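Care of Wood Surfaces – Week 4 handout
Instructor: Magdolna Vincze

Reading for this week: chapter 9, on oils and waxes. Bring your sample board.

Finish and stain are two separate things. A stain colors the wood. A finish sits on top or soaks in and slows down water, grease and dirt. Oil finishes are easy to patch but need a fresh coat about every 2 years. Varnish lasts longer, and a worn spot usually means sanding the whole top.

Dark marks have several causes: water, iron, spilled food, old oil. Test a hidden area before you treat any of them.
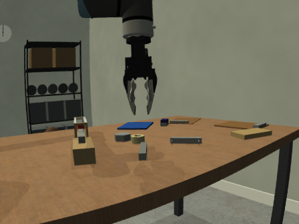
Fig. 2. Tabletop with visible grain and darker, irregular patches across the middle (rendered).

For light marks, start with mineral spirits on a rag. If that fails, sand with the grain and stop at 300 grit. Oxalic acid is for iron marks only – gloves and goggles required.

Lay used oil rags flat outdoors to dry. Do not ball them up.

Board reports go to Corey McAlister before the next class.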